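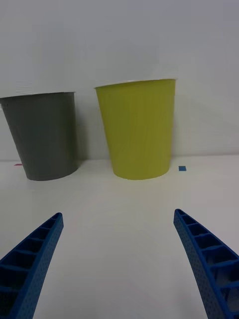 Os dois copos de plástico encostados à parede, com a pinça aberta antes de mais uma demonstração.

Dicas de bancada: ensinar o braço a pegar em copos

Comece com copos de plástico leves e de cores bem diferentes. Um cinzento-escuro e um verde-amarelado chegam para as primeiras sessões.

Marque a mesa com fita ou autocolantes pequenos. Ao repor os copos depois de cada tentativa, varie a posição alguns centímetros e tome nota.

Leve a pinça bem aberta até perto do copo e só feche quando os dois dedos estiverem à mesma altura. No comando à distância, a pressa nota-se logo - o braço aprende também as hesitações e os solavancos.

Se guiar o braço com a mão, segure-o pelo antebraço e mantenha os dedos fora da vista da câmara do punho.

Grave demonstrações curtas, de 8 segundos, e apague as que tiverem correções a meio. Na oficina Nurkeck precisámos de 300 até o braço acertar no copo com regularidade. Com 2,000 já trocávamos os copos de lugar sem problemas.

Limpe o tampo entre sessões com um pano seco. Deixe a mesma luz acesa do princípio ao fim - as sombras na parede mudam muito com a janela aberta.

Bernadette Coste, 14 de fevereiro de 2024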